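Workshop Tips: Pushing Small Parts with an Arm

Print | E-mail
14 comments | Shared 31 times

Most trouble with pushing tasks on a bench arm comes from the software settings, and most of it can be fixed without touching a wrench. These notes cover tool offset, contact height and block detection. They assume a plain rod tool and a flat board.

Set the tool offset first. Measure from the flange face to the end of the rod and enter it in the tool file in meters. A rounded tip needs its lowest point entered, not the shoulder where the curve starts. Re-enter it after any change to the clamp.

Touch off at the four corners of the board and fit a plane to the readings. Do not trust a single height. On the Gorau bench the corners differed by 2 mm, enough to make the rod drag at one end and ride high at the other. Store the plane with the board, under its own name. 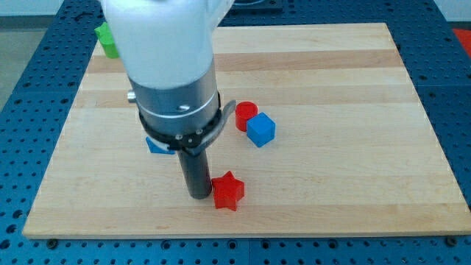
Limit the planner to a box slightly smaller than the board. Keep the speed cap inside the box separate from the travel speed outside it. Sinéad Foley also sets a minimum height for every sideways move that is not a push, and logs each time the planner asks to go under it.

For detection, mask out the arm before finding colors. Compute the mask from joint angles and pad it by 6 pixels. When a block goes behind the arm, hold its last position and mark it stale. Do not delete it. Blocks of the same color should be split by outline, and touching blocks by depth if you have it.

Wood grain can upset edge detectors. Blur lightly along the grain direction, or work in hue and drop brightness. Libor Ďurica ran 527 saved pushes through both methods and kept hue.

Stars turn when pushed on a point. Aim for the notch between two points and replan after each short stroke.

Keep the log from every failed push, including the config file.

Related items
Naming Config Files So You Can Find Them
Camera Calibration in February Light
Pathak Planner: Speed Caps by Zone
Cable Ties and Joint Limits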